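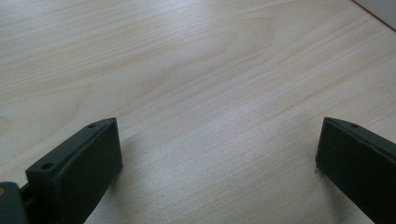 Teaching by hand, one grip at a time

The hand-held gripper has become the standard instrument for recording manipulation tasks at Fedel, and the reasons are mostly economic. An operator carries the tool to a table, opens the fingers, does the job and puts the tool down. A camera on the gripper records what the fingers approach and what they close on. No arm is needed until the recordings are finished.

The company still keeps a remote-control station, where an operator moves a leader arm and a second arm copies it. The station produces clean joint data. It is also slow to set up and cannot be carried to another building, so it is reserved for tasks in which the reach of the arm matters, such as loading a deep shelf.

The view from the tool

A camera mounted on the gripper sees little of the room. Its picture is mostly work surface, with two dark gray fingers coming in from either side at the bottom. When the fingers are open and the table between them is bare, the only features available for tracking are the grain of the wood and whatever edge of the tabletop happens to be in view.

Pale wood with a slight sheen is a moderately difficult case. Light from one side washes out part of the grain, and the motion estimate drifts when the tool is held close to the surface for long. Vavonura, the software Fedel uses to reconstruct the path of the tool, flags such segments and lowers their weight in training. Operators are taught to begin each recording with a slow sweep that takes in a table edge or a corner.

What counts as a demonstration

The current task is sorting small hardware into trays. Each operator records 100 demonstrations per session. A demonstration starts with the fingers fully open and ends when they are open again over the tray. Hesitations are kept if they are short. Dropped parts are kept as well, under a separate label, and used to train recovery.

The first batch contained 600 recordings. Vavonura rejected 51 of them, most often for lost tracking and in a few cases for a finger width that did not match the calibration. The finger pads wear, and a worn pad changes the closing distance enough to matter on thin washers. Calibration is now repeated at the start of every session.

A policy trained on the accepted recordings was then run on a fixed arm at the Drorkulwood site, using fingers of the same shape as those on the hand tool. It ran for 280 trials. Performance was steady on bolts and spacers and poor on flat parts, which the fingers tended to push along the table. Operators had been tilting their wrists to get under an edge, a movement the arm could reproduce only in part of its workspace.

Two changes followed. Operators now work inside a marked area that corresponds to the reach of the arm, and the software warns them when a wrist angle exceeds what the arm can match. A second batch is due in May.

Last updated: May

Related
Leader arms and the problem of delay
Sepúlveda line moves to shared trays
Calibrating finger width without a gauge
When to throw out a demonstration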